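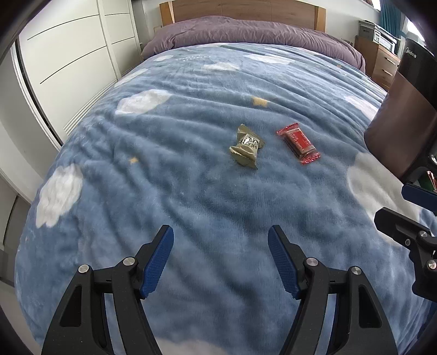 Hand-held gripper over two wrapped candies.

Gripper operators wanted, Vilwood (12 openings, day and evening shifts)

Jacquet packs mixed snack and candy boxes at Irncombe. In October the first sorting line there goes over to robot arms. The line has 63 people on it now. Hand packing will continue on the other lines, but there will be less of it, and we are hiring for work that did not exist at the company last year.

Operators pick up, move and set down small packaged goods with hand-held grippers. The recordings are used to train the arms. Openings are offered first to current packers, then to anyone who applies.
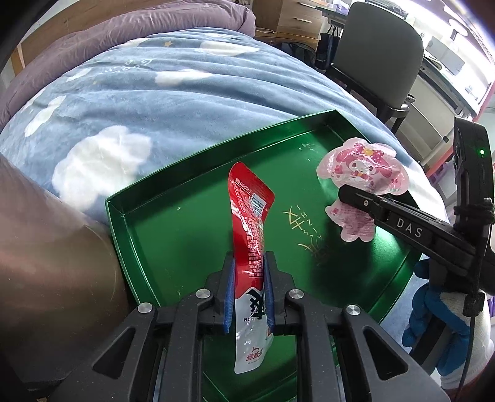
Most of the shift is repeated handling. You will be given an item and a place to put it, and you do it again with small changes each time. Wrappers crease and twist, so how you take hold of one matters. Some tasks use a tray, and a packet may need to be held upright over it between the two finger pads. Gloves are worn on some tasks, and a rubber glove can go over a knit one. The target is 300 recorded picks per shift once you are trained. Dropped items are logged and kept, and they do not count against you.

Training is 80 hours, paid at the full rate. Packers who transfer keep their seniority and their current hourly pay for the first year. After that the Pukgate pay scale applies, one step above line packing.
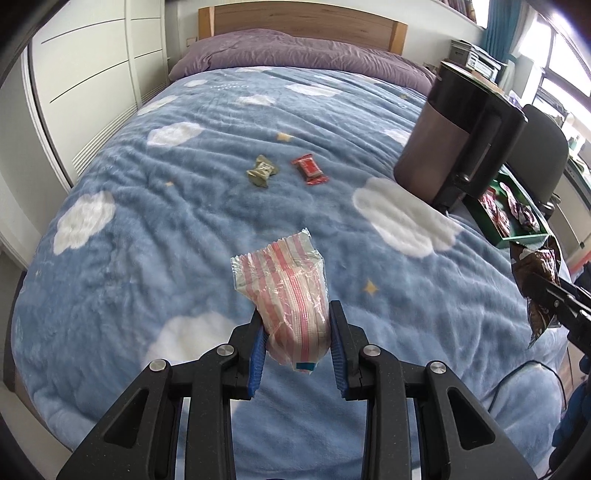
One packer who came to the open meeting asked whether she would be training her own replacement. For some stations on the first line the answer is yes. Those stations will close. The transfer list is there for the people who work them, and anyone on it will be told in writing where they stand before the arms start.

You need:
- steady use of both hands
- to be able to repeat a task closely for 40 minutes between breaks
- basic written English for the shift log

No computer background is needed.
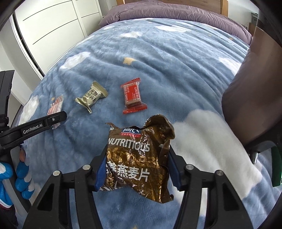 Several people at the same meeting said the pace was easier than the line but that their wrists got tired in a new place. We have since shortened the evening shift by an hour, and operators change tasks at every break.

To apply, come to the Vilwood front desk any Tuesday between 2 and 6 p.m. and ask for the operator form. Current Irncombe staff can hand theirs to a shift lead.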